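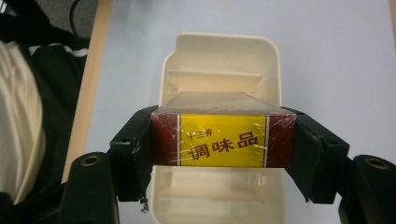

Braising spice blends: which ones do you keep around?

udbykitchen
March 9, 2019
I finally got hooked on thirteen-spice powder (shi san xiang) and I can't stop putting it in things! Dumpling filling, braised eggs, even a pot of plain cabbage soup (so good). How do you all use it, and do you buy it or grind your own?

dumplingtide
Welcome to the club! I go with 2 teaspoons for a big bowl of pork and chive filling, stirred in with the soy sauce before the chives go anywhere near it. Then it sits in the fridge while I roll wrappers.

pepperloft
2 teaspoons?? That would flatten the chives for me. I use a pinch and let white pepper do the rest. Boxed powder is mostly star anise and fennel to my nose anyway. Grind your own, it takes 4 minutes.

dumplingtide
Big bowl, I said! It's 40 dumplings' worth. And mine doesn't taste like licorice at all, maybe yours was an anise-heavy one.

Wirnov
I'm with pepperloft on grinding, but I love the boxes for weeknights. Toast whole spices on low heat, cool them all the way, then grind. Sand ginger is the one I'd never leave out, it gives that warm smell you get from a good braise shop.

udbykitchen
Ooh, never bought sand ginger. Is it the same as galangal?

Wirnov
Related, but it tastes different, more peppery and a bit like camphor. Ask for it dried, in slices.

clekilel_eats
Try it on roasted peanuts with salt and a little sugar!! Also fried tofu. I wouldn't swap it one for one with five-spice though, start with half.

pepperloft
Ok, the peanuts I'll give you. Making those tonight.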